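Hakora Project: Final Report
Can a two-armed machine do kitchen chores yet?

Authors: Bohumila Danko, Svetozár Jireš, Vratislav Michalík
Supervisor: Kirsten Grímsdóttir
Submitted in November

1. Purpose

The project set out to measure how far a general-purpose control policy can be trusted with short household jobs. Earlier student work in the department dealt with single-arm picking on a conveyor, where the object arrives in a known place and leaves in a known direction. Kitchen work is less tidy. Objects are stacked, doors swing, and the two hands often have to do different things at the same time.

All trials were run in simulation. Contact forces, joint limits and collisions were modelled in Thambiah, the simulator used on the second-year course. No trials were carried out on hardware, and the results should be read with that in mind.

2. Method

We defined 8 tasks: opening a door, closing a door, moving a bowl, moving a plate, stacking, unstacking, loading a microwave and wiping a surface. Each task was scored as complete or not complete within a limit of 62 seconds. Partial credit was considered and dropped, as two of us scored the same recordings differently in every pilot session.

The policy was trained on teleoperated demonstrations collected by Svetozár Jireš and Vratislav Michalík. After the removal of faulty recordings, 798 demonstrations remained. Start positions of the objects were shifted before each trial, but the table height and the lighting were left fixed.

The microwave task was treated as the main one. It needs a free hand for the door and a loaded hand for the dish, and the order of the steps matters. The layout has the microwave on one side of a light wood table and a bowl standing on a plate on the other, with clear space between them.

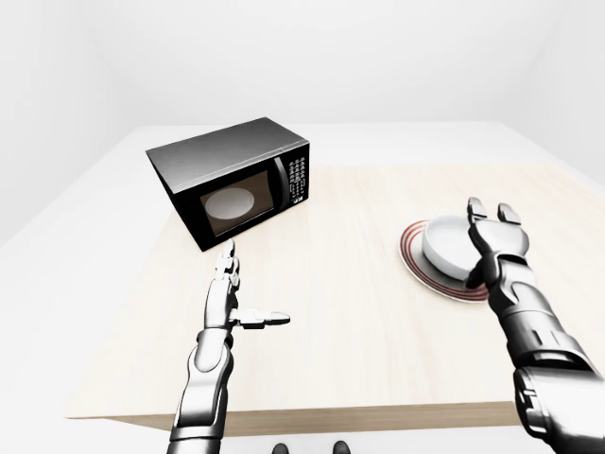

Could a machine of this kind be left to do the washing-up or heat a meal in an ordinary home today?
Going by our results, it could manage parts of the job under supervision, but it should not be left alone with it. Single steps such as moving a bowl are close to usable, while chains of steps still fail too often.

3. Results

Single-object tasks gave the best scores. Moving a bowl was the most reliable and wiping came second. Closing a door was easier than opening one, as the hand can push from a wide range of positions and still succeed.

Loading the microwave was the weakest task. Most failures came at the handover between steps – the policy would finish one movement and then hesitate, or repeat it. Unstacking was also poor. A bowl lifted slightly off centre tended to drag the plate with it, and the policy had no means of correcting this once the lift had started.

4. Limitations

Fixed lighting is a serious weakness. Štefánia Matoušek reviewed a draft and pointed out that the plates and bowls were all rigid and dry, so nothing was learned about slipping or spilling. Training time on the Hudisura cluster was restricted to nights, and the wiping task was retrained only once.

5. Further work

The next group should vary the table height first, then add a liquid load to the bowl. Grasp recovery needs its own set of demonstrations. The scoring scripts and task files are stored in the Hakora folder on the department drive.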